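Home | Guides | FAQ | Workshops | Contact

Teaching by hand or by remote: frequent questions

These answers are for people who come to teach at Jostham for the first time. 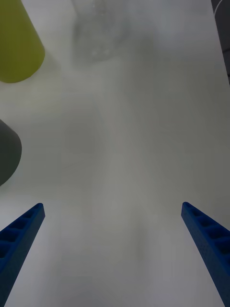 Do I need to know programming?
No. You move the arm yourself, or you steer it from the desk with the Kvam handles. The program Cukico records the movement while you do it.

By hand or by remote, which one should I choose?
For slow tasks with one cup, by hand is easier. For remote work, please practise for 30 minutes before you record.

How many times must I show the same task?
We ask for 200 demonstrations of a simple task, and 400 if a clear glass is among the objects. Clear things are difficult to see on a white table.

How should the gripper start?
Blue fingers wide open, above the table, with nothing between them. Please begin every demonstration in this way.

I made a mistake. Must I delete it?
If you corrected it in the same movement, keep it. If the object fell, press "discard" and begin again.

May I take a pause?
Yes, please do so after every 40 demonstrations.

Contact: the Govov teaching desk | © Govov | Back to top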